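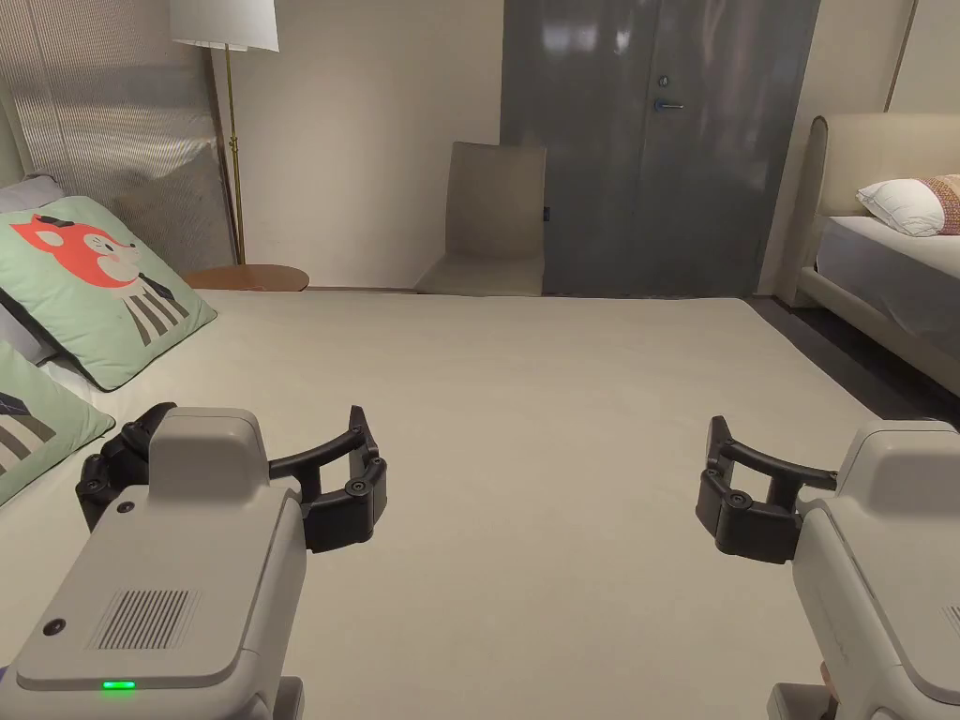 Turilen Binley fitted sheet, king size: six weeks in

I've bought an embarrassing number of fitted sheets over the years and most of them have ended up as dust covers for decorating. They start off fine, then one corner pings off at three in the morning and you wake up with your face on bare mattress. So when Abundio Barajas at work wouldn't stop going on about the Binley I gave in and ordered one, plus two matching pillowcases that I'll get to at the end.

I paid £32 for the sheet, which is more than I'd normally spend (my last one was from the supermarket and cost less than a pizza). It came folded round a bit of card in a paper band, no plastic, and it smelled slightly of cardboard until I washed it.

The main thing to know is the depth. Turilen sell it in two, and I went for the deeper one because we've got a thick mattress with a topper on it. I nearly ordered the standard by mistake – the drop-down on their website goes back to standard every time you change the colour, so check your basket before you pay! The deep one goes right under with plenty to spare. There's elastic the whole way round, and it's wide, flat elastic that doesn't twist up into a string in the wash like the cheap stuff.

There's also a little woven label at the bottom right corner that says "foot". I can't tell you how happy this makes me. I have spent years of my life putting sheets on sideways, taking them off, turning them round and finding I'd had it right the first time.

It's cotton percale, so it's crisp and a bit papery to start with. If you like that soft, slithery sateen feel you won't get on with it. My brother-in-law Nipon Kaewkla stayed over in February, had a night on it and said it was like sleeping in an envelope, though he did sleep until ten. It has softened since. I'd say the fourth wash was when it turned the corner and it's lovely now, cool when you get in and no bobbling so far.

Now the moans. It creases like mad. If you line dry it and smooth it out while it's a touch damp you can get away without ironing, but out of the tumble dryer it looks like a road map. It also took an age to dry indoors, two full days over the banister in that wet spell we had. And the colours online are a bit off. I ordered "oat" and what arrived is pinker than any oats I've eaten.

I did look at the Wainwright one first, which is a good bit cheaper and gets decent reviews, but it only has elastic at the corners and I've been burned by that before. My sister has it on a thinner mattress and gets on fine with it.

The pillowcases are nicely made, with a deep flap inside so the pillow stays put, but they come up small. Mine are a tight squeeze on a plump pillow and I've gone back to my old ones on my side of the bed.

Four stars from me. I'd knock it up to five if they sorted out the website, and I've got a second one on order in the grey.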